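Hestero 800 Room Sprayer
Section 4: Painting Your First Room

You've put the sprayer together, you've run clean water through it, and now comes the fun part! This section takes you through one ordinary bedroom, from moving the furniture to rinsing the cup. Please read it all the way through once before you plug anything in. A first room goes best when you already know what the next step is.

The instructions are for water-based wall paint. For oil-based paint, stain or varnish, stop here and go to Section 6, where the safety rules are different.

WARNING: Never point the spray gun at yourself, another person or a pet, even with the motor off. Wear safety glasses and a mask rated for paint spray. Keep children out of the room until the paint is dry and the air has cleared.

4.1 Getting the room ready

1. Move everything you can out of the room. Push the rest into the middle and cover it with plastic sheeting all the way to the floor.

2. Take down curtains, rods, picture hooks and switch plates. Put the screws in a cup or tape them to the back of the plate they came from.

3. Turn off power to the room's outlets and lights at the breaker box. Run the sprayer from an outlet in another room, using a grounded extension cord suitable for outdoor tools.

4. Tape the baseboards, window frames and door trim. Press the edge of the tape down with a putty knife. A sprayer pushes paint into gaps a roller would glide right past.

5. Cover the ceiling if you aren't painting it. Wide masking film with tape along one edge makes quick work of this, and it's strangely satisfying to unroll.

6. Open a window and set a fan to blow outward. Don't aim a fan across the wall you're painting.

NOTE: Wash greasy spots with dish soap and water, and let the wall dry overnight if you can. Glossy walls also need a light sanding so the new coat has something to hold on to.

4.2 Thinning and straining the paint

Most wall paint is too thick to spray straight from the can. Your kit includes a thinning cup with a hole in the bottom, and you'll be glad of it!

1. Stir the paint well, scraping the bottom of the can.

2. Pour it through the Kuroda strainer bag into a clean bucket. Skins and lumps are the main cause of a clogged tip, and even a brand-new can may have a few.

3. Dip the thinning cup, lift it, and time how long the paint takes to run out. When the steady stream turns to drips in 20 seconds, you're ready to spray.

4. If it takes longer, add a splash of water, stir and test again. Go slowly – you can't take the water back out.

CAUTION: Check the label on your paint can before adding water. Some paints set their own limit, and that limit comes first.

4.3 Setting the gun

The gun has three controls: the air cap, the flow dial and the trigger.

Air cap. Turn the ears of the cap to change the shape of the spray. Ears level gives a tall, upright fan, the one you want for moving side to side along a wall. Ears upright gives a flat fan for moving up and down. Set on a slant, the cap gives a round spot for tight places.

Flow dial. Start low and open it a little at a time. Too much flow gives you runs. Too little leaves a dry, dusty finish that feels like fine sandpaper.

Tip. The gray Rarkitz wall tip is already fitted. The smaller tip in the drawer of the case is for trim and furniture, and wall paint will block it.

Practice on a big piece of cardboard taped to the wall. Spend a whole cup of paint on it if you like. By the end of that cup your arm will have picked up the rhythm, and the real wall will feel easy.

4.4 Spraying the walls

1. Hold the gun 12 inches from the wall, straight on. Keep your wrist stiff and move your whole arm.

2. Start moving before you pull the trigger, and let go of the trigger before you stop moving. If you remember only one thing from this section, make it this one!

3. Do the corners first. Aim into the corner and bring the gun down in one smooth pass, a bit faster than you would on open wall.

4. Fill in each wall from the top down, with every pass covering half of the one before.

5. Check your work with a flashlight held against the wall. Thin patches show up right away. Leave them for the second coat.

6. Let the first coat dry for as long as the can says, then repeat. Two light coats always look better than one heavy one.

If you get a run, leave the gun alone and smooth the paint with a dry brush while it's still wet. A run that has already dried can be sanded flat and sprayed again.

TIP: Working on a Saturday? Start in the morning. Daylight makes it much easier to see where you've been, and both coats may well fit into the day.

4.5 Finishing touches

Pull the tape while the last coat is still slightly soft, peeling it back on itself at a low angle. If the paint has already hardened, run a sharp utility knife along the edge first.

Sprayed walls are lovely and smooth, and that makes them great for stick-on decals. Fresh paint needs time to harden fully, though, and that can take several weeks even when it feels dry to the touch. Test one small decal in a hidden spot, leave it for a day and peel it off. If it comes away clean, go ahead and decorate!
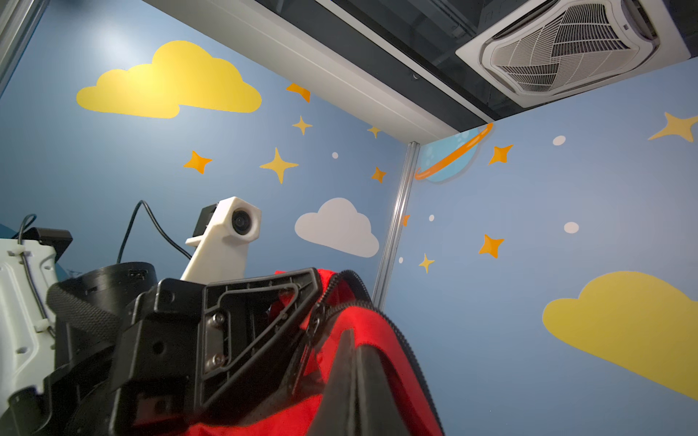
Fig. 4-3. Cartoon sky decals on a pale blue wall.

Pale colors are forgiving to spray and easy to touch up later. Save a small jar of the strained, thinned paint for this, and write the room and the color name on the lid.

4.6 Cleaning up

Clean the sprayer as soon as you finish, even if you plan to use it again tomorrow.

1. Unplug the sprayer. Squeeze the trigger so that any paint left in the tube drains back into the cup.

2. Pour the leftover paint back into the bucket and wipe out the cup.

3. Fill the cup halfway with warm water, plug in again and spray into a waste bucket until it runs clear.

4. Unplug once more. Remove the air cap, tip and needle, and scrub them with the soft brush from the kit. Never use wire or a pin on the tip.

5. Dry every part and put a drop of Broltlow light oil on the needle before putting it back.

CAUTION: Never put the motor housing under running water. Wipe it with a damp cloth.

Replacement seals and needles are sold together as service kit 3476. For sputtering, leaks or a motor that won't start, see Section 7.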